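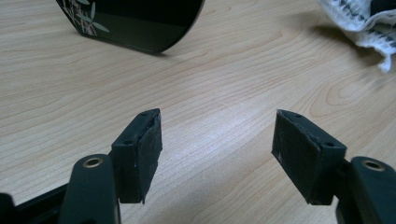 Jonderberg Work Table

Furniture > Tables > Workrooms and Study Areas
May, Rosalba Gatti

The Jonderberg has a light wooden top and is supplied by Stadton for workrooms, libraries and shared offices. Each order is delivered assembled, with 2 spare foot caps. The top should be wiped with a soft cloth and mild soap; bleach must not be used. The table weighs 26 kg and is guaranteed for 12 months. Requests for larger quantities should be addressed to Nahom Mamo, Institutional Sales.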